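Service Robots in Shared Spaces, Handout 5
Working rules for household tasks: hands, baskets, doors and cloth
Taltmont evening course, October 2024
Notes prepared by Jiahui Zou

Please read these notes before the practical hour. They continue from Handout 4, where we spoke about the risk assessment and the person who signs it. Today we stay with one household job, the laundry, and we ask which rules are necessary when the robot has a hand with fingers and works near things that people also use.

5.1 What is a rule and what is a habit

In the first weeks many of you wrote "be careful with the hand" in the risk sheet. This is a good habit but it cannot be checked. A rule must say who does it, when, and how another person can see that it was done. For example: "Before the arm is enabled, the operator says 'arm live' and waits for an answer from the second person." You can stand in the door and hear if this rule is followed.

Try to write each rule in one sentence. If you need the word "usually", the rule is not finished yet.

5.2 Reaching to a basket

Plastic baskets look harmless and for this reason they are often left out from the risk sheet. A basket with many openings has two problems. A fingertip can enter an opening and stay there when the arm begins to lift. Also a handle may bend under load, so the position which the robot measured at the start is not the position after some seconds.

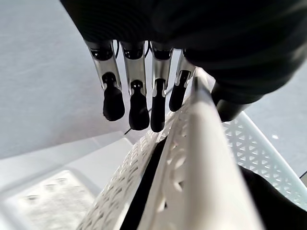 The rule we use in this course has two parts. First, the hand closes on the handle with the force limit of the task, never with the default limit of the hand. Second, the arm makes a short test lift and stops. Only when the operator confirms that the basket follows the hand freely may the lift continue.

For the fingers themselves, check the tips and the cables at the start of every session. A loose cable can hook on a basket. Write the check in the session book, also when you found nothing. An empty line in the book means "not checked", it does not mean "all good".

5.3 Doors and machines

The door of a washing machine is a moving part which the robot does not control. It can swing back, and it takes space on the floor where a person wants to walk. In the task plan the door must have its own state, open or closed, and the robot must confirm the state again after each pause.
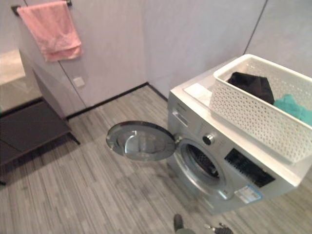 Figure 2. Front-loading machine with the door open and a basket on top.

Rules for this part:

The machine is switched off before the robot comes near to the drum. The operator looks at the panel and says it loud.

No person reaches in the drum while the arm is enabled, also not for one sock.

The arm speed near the door is limited to 300 mm per second in our course. When a person is in the marked area, the arm stops. These are course values. For your own installation the value must come from your own risk assessment, and you cannot copy it from this handout.

A basket on top of a machine can fall. Decide before the session where it may stand, and mark the place with tape.

5.4 Handling cloth

Cloth is difficult for rules because it has no fixed shape. With dark cloth the folds are hard to see in the camera, and the software may report a good grasp when the fingers hold only a small piece. The Allia checklist, which we used in July, had just one line on this: "confirm grasp". I think it is too short. In our version the operator must look at the wrist view and also at the head view before saying yes.

Buttons, zippers and seams need a lower pulling force than flat cloth. If the force goes up and the cloth does not come, the robot opens the hand and goes back. It does not pull a second time by itself. 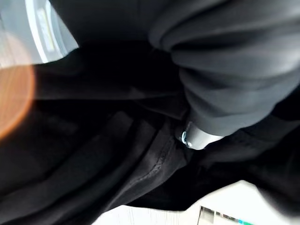
Ekaette Effiong objected to this last point when the draft went round. Her opinion is that a full retreat after each failed pull makes the operators impatient, and impatient operators start to raise the force limit by hand. She would permit one more try at the same force, if it is written in the session book.

I have kept the stricter rule for beginners, but her argument is serious and we will discuss it in class. Please come with an opinion and one reason.

5.5 For next week

Write 3 rules for loading the drum from a basket. Exchange them with the Lundance group and check if they can test your rules without asking you anything. Maximum length 3000 characters. Bring the session book too, the Osagie template is fine.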